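Braltomell Market Gallery - Fruits and Vegetables

On this page we collect pictures of fruits and vegetables from the Saturdayless corner of our year, the quiet month of January. The Dradier kitchen club keeps the gallery since 3 years, and it has now 118 pictures. We like simple things on a simple table. Please click on a picture to see it larger.
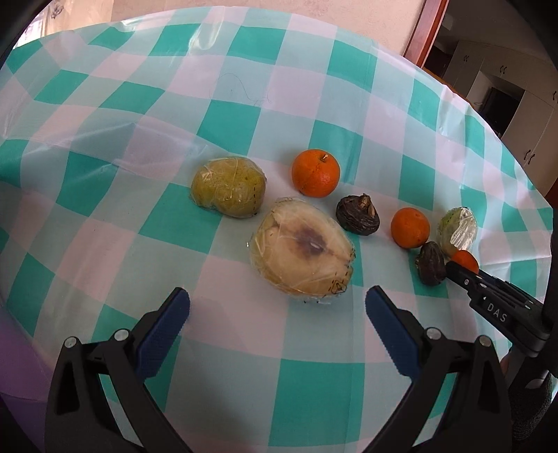

Orange and wrapped pieces on the checkered tablecloth, green and pink.

The large orange is my favorite from this set - it still has a little stub of the stem on it. The cut half in the middle is the biggest piece on the table, and it is covered in clear wrap, same as the lumpy yellow-green one on the left end.

The tablecloth is from the Sotiropoulos shop near the bus station. It is plastic, so it is easy to wipe, but the folds do not want to go away. I tried already with books on top for 10 days.

More pictures are in the album "Heter Street, Winter". If you wish to use one on your own page, please write to us first and put the name of the gallery under it.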